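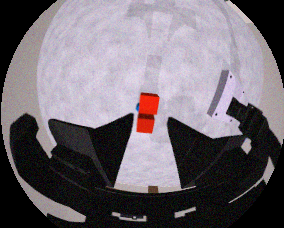

El hombre que vende barcos hundidos en una memoria USB

Tiempo de lectura: 4 minutos

El taller de Wedero ocupa la trastienda de una antigua mercería de Uven, a dos calles del puerto, y huele a cola de encuadernar y a café recalentado. Su dueño me pide que no ponga su nombre. No es modestia, aclara: debe dos cuotas en la asociación de antiguos marineros mercantes y prefiere que no lo localicen por la prensa.

Se dedica a escanear cuadernos de a bordo, menús de cámara, listas de tripulantes y revistas de compañía de cargueros que ya no existen. Luego los vende en una memoria USB, con su estuche y una pegatina que imprime él mismo. El catálogo cabe en un folio doblado. El título que más sale es el del Dorkari, un frutero sin hazañas conocidas que pasó su vida llevando plátanos de un sitio donde sobraban a otro donde se discutía el precio.

«La gente cree que se venden los barcos importantes», dice mientras aparta unas carpetas para que pueda sentarme. «De los importantes ya hay libros. A mí me llama el hijo del segundo cocinero. Ese no quiere batallas, quiere ver a su padre con un gorro ridículo».

El archivo del Dorkari tiene 300 páginas. Las encontró repartidas en tres cajas que compró en un lote, junto con una batidora que sigue usando. Faltaba la portada de la revista de a bordo, y durante una temporada la sustituyó por una página en blanco que decía «portada». Recibió quejas. Ahora pone una foto del muelle.

Le pregunto por qué no lo cuelga todo en internet y cobra una suscripción, como haría cualquiera con menos canas.

«Lo intenté un invierno. Tuve cuatro suscriptores y tres eran la misma persona, que olvidaba la contraseña y se volvía a apuntar. Mi cliente medio quiere una cosa que se pueda guardar en un cajón. Si además la puede perder en el cajón, mejor, porque compra otra».

El soporte ha sido su gran calvario. Empezó con discos, hasta que los ordenadores dejaron de traer ranura y los compradores empezaron a devolvérselos con notas. Conserva una que dice: «Muy bonito, pero no entra». Pasó a las memorias y le quedaron sin vender 200 discos, que ahora cuelgan en el huerto de su cuñada para espantar estorlinos — «estorninos», me corrige cuando le leo mis apuntes, «y tampoco se espantan».

Las páginas las escanea a mano, una por una, con guantes que se quita en cuanto deja de mirarlo alguien. La encuadernación de los originales la repara en la imprenta Pawłowska, la única del pueblo que todavía tiene una guillotina seria. Allí le cobran en dinero y en paciencia: cada vez que lleva un cuaderno, tiene que escuchar por qué el papel de antes era mejor.

«Y lo era», admite. «El de la posguerra, no. El de la posguerra se te deshace con mirarlo. Tengo un rol de tripulación que paso con una espátula de repostería».

Algunas ediciones llevan sonido de fondo. Es un asunto delicado. La primera versión incluía una sirena de barco cada vez que se pasaba la página, y hubo compradores mayores que llamaron para pedir que la apagara él desde el taller. En la segunda dejó solo gaviotas. Las grabó en el vertedero municipal, donde según él posan mejor que en la bocana.

El negocio da para poco. Un ejemplar cuesta 30 euros con los gastos de envío, y en los meses buenos, que son diciembre y el anterior al Día del Padre, las ventas pagan el alquiler. En febrero escanea. El resto del tiempo contesta correos de gente que busca un barco cuyo nombre no recuerda, pero que era «grande y tirando a gris».

Lleva digitalizadas 4.000 páginas y calcula, por los estantes, que le queda otro tanto. No tiene prisa ni heredero. Un museo le ofreció quedarse con los originales a cambio de una placa; preguntó de qué tamaño y la conversación se enfrió.

Antes de irme me enseña el próximo título, un remolcador del que solo ha aparecido el libro de reclamaciones. Tiene once anotaciones, nueve de ellas sobre la sopa. Lo sacará igualmente, en cuanto decida si le pone gaviotas.

También te puede interesar
Qué hacer con las cartas náuticas del abuelo
Los últimos menús de cámara: lentejas, lentejas, pescado
Imprenta Pawłowska: una guillotina con carácter
Uven, el puerto que perdió la grúa
Cómo conservar papel en una casa con humedad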